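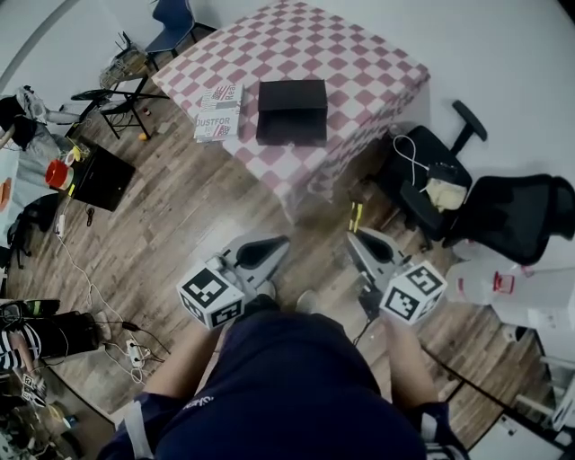

Can we keep recording with a gripper if its marker cube has worked loose?
Stop and set the pair aside. A cube that shifts even slightly on its mount gives the wrong hand position for everything recorded after it moved, and there is no good way to repair those takes later.

We learned this in December. Pair 22 at the Pusidwood site went on recording for most of a Monday with the right cube turned a little on its base. The fingers opened and closed normally and the video looked fine. The fault only showed when Lợi Phùng ran the day's takes through Flivard and the right hand came out passing through the tabletop. In all, 1332 takes were pulled. The left-hand data was good, but these are two-handed tasks and one side is no use without the other.

The cause was a mounting screw that had backed out. Drilden has sent new screws with a locking patch, and both Pusidwood pairs now have them. The Pichler pairs will be done next.

Until then, please check both cubes before the first take and again after lunch. Hold the gripper by its body and try to twist the cube with two fingers. If it moves, tag the pair and write the time on the tag. Do not tighten it yourself, as the cube has to be recalibrated once the screw has been touched. Dropped grippers get the same treatment, even if nothing looks wrong.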